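About Endcombe

Desks, and the things people keep on them

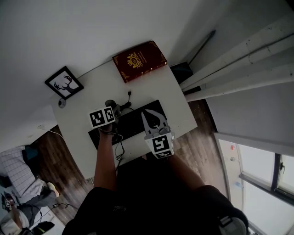
Endcombe is a small firm that sets up and looks after work desks, in homes and in small offices. We started in March with one van and a rented unit, and we now look after 219 desks in and near the town. Most belong to people who work from a spare room or the end of a bedroom. The rest are in shared offices, including all the desks on the first floor of the Ansari building.

The work is simple enough. We come out, measure the space, and agree with you what should be on the desk and what should go somewhere else. Then we clear it, clean it, put the keyboard and mouse where your hands want them, and deal with the cables. Cables take longer than anything else. A keyboard lead that hangs over the front of the desk will catch on a knee or a chair arm sooner or later, so we like to take it off the back and along the wall if the wall allows. Plugs not in use go in a labelled bag.

We do not strip desks bare. People like to have a book within reach, or a small framed picture at the back against the wall, and we think they should. A plain white desk against a plain white wall can be hard to sit at all day with nothing else to look at. We ask which things matter to you and find them a place first -- usually along the far edge, where they are out of the way of your elbows.

What we charge

A first visit is a fixed price and lasts up to 4 hours. After that you can book single visits, or join the Flomel plan, under which we come back twice a year to clean the keyboard, check the leads and put right whatever has drifted. There is no minimum term. Offices are priced by the desk.

What we sell

Very little. We keep cable clips, ties, desk mats and our own Flirko tray, a shallow tray that screws to the underside of a desk and holds a power strip. It fits most desks with a flat underside. It does not suit glass tops. If you already own something that does the job, we will use that.

What we don't do

We don't repair computers, move radiators or do electrical work. We can assemble a desk you have bought, but please tell us when you book -- it needs two of us.

Finding us

The office is at Unit 4, through the yard and up the outside stairs. Parking is on the left as you come in. The phone is answered on weekday mornings, extension 1011, and messages left in the afternoon are returned the next working day.

Page last updated October 8, 2020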